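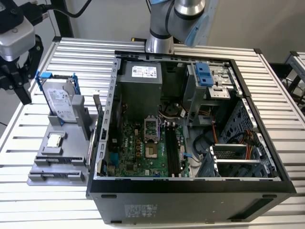 Speaker notes: Fault handling on the PC teardown cell
Slot: Monday, 16 minutes plus questions
Speaker: Przemysław Kwiatkowski, Hunton

Slide 1. Title
Introduce myself and the group. The cell is called Gudivov internally and I will use that name throughout. Two arms, one fixture tray, desktop towers. The talk covers one fault we had in April and the changes we made after it. I will not cover vision or grasp planning. Grabowska has the slot after mine and will cover both.

Slide 2. The task
Tower on its side, side panel off. The arms work with the processor, the hard drive and other parts that go between the case and the tray. Processor handling needs the most care. With the retention bracket open, the contacts in the socket are exposed, and a small sideways load will bend them. A bent contact usually means a scrapped board.
Pause here and let people look at the slide.

Slide 3. What happened
Run 635, placement of the processor into the socket. The arm was in its final descent when the force reading went flat. The controller did not treat a flat reading as a fault. It took the value as "no contact yet" and continued down. It stopped on the position limit, 3 mm below the expected seating height.
No injury. The guard door was closed and the operator was outside. One processor and one motherboard written off.
Do not play the video. It is long and the descent is hard to make out.

Slide 4. The cell

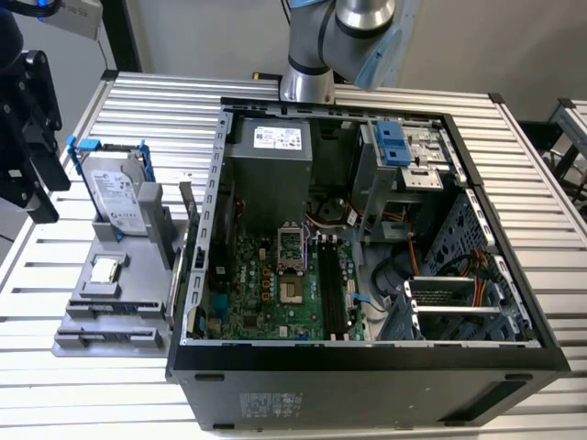

Open tower with the socket bracket raised. Hard drive and processor in the fixture to the left.

Point out how little room there is between the power supply and the socket. The clearance matters for slide 7, where I talk about the retract path.

Slide 5. Cause
The force sensor cable had a broken conductor at the strain relief. It opened only at certain wrist angles, and final descent was one of them. When the signal dropped out, the driver repeated the last good value. That behavior was documented in the driver notes. We had read them and had not followed up.
The watchdog checked that messages were arriving. They were, at 100 Hz, with valid headers and old data.

Slide 6. Why testing missed it
Our acceptance test pulled the connector with the arm parked. That stops the messages completely, and the watchdog trips as designed. We never tested an intermittent open circuit during motion. The risk assessment listed "sensor disconnected" as a single line and we marked it closed.

Slide 7. Changes
Stale data check. Each force sample now carries a counter from the sensor itself. If the counter does not advance, the arm stops.
Noise check. A healthy sensor is never perfectly still. Zero variation over 16 samples is a fault.
Position limit moved up for the socket step. The old value was copied from the drive step, where it was reasonable.
Retract on fault is now straight up only. The previous path moved sideways first, toward the power supply.
Cable rerouted, with a larger bend radius at the wrist.

Slide 8. Still open
The second arm has the same sensor model and the old driver. It is speed limited until the update is done.
The noise threshold gives false stops when the arm is idle, so we apply it only during motion. I would like a better method. Ask the room.
The drop test at the Drullness site has not been repeated with the new cable routing.

If asked about safety rating: the force signal is a process signal and was never part of the safety function. The guard door and emergency stop are on a separate circuit, which was not involved.

If asked about cost: refer them to the written report.

Backup slides: force trace for run 635, wiring diagram, revised test procedure.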